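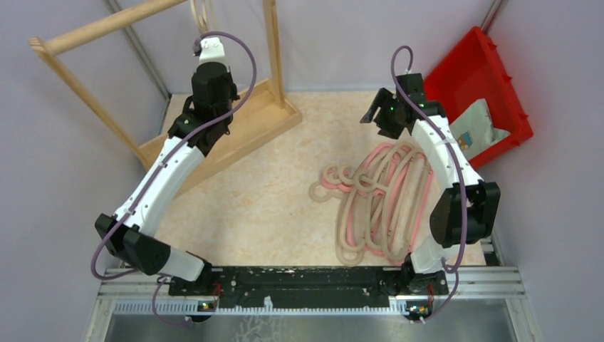 Marbled floor panel in cream and peach, with the aluminum rail along the front.

Espinoza Bench Surfaces: Gallery

Finish and layout reference for the Espinoza bench. Side walls are pale lavender-grey on both sides. The Plosau floor panel is a drop-in part and lifts out for cleaning. Pattern direction is not controlled between batches, so order spares from the same lot.

Front edge, top to bottom: black base plate, silver extrusion, white slotted strip, brushed-metal tray. Keep the slots clear. Wipe the tray with a dry cloth.

Panel stock code is Cutunico 232. Wall color is Skudetti 19, satin, two coats. Recoat after 200 hours of bench use or when marks no longer wipe off.

Cable clips are checked in February.

Share
3 comments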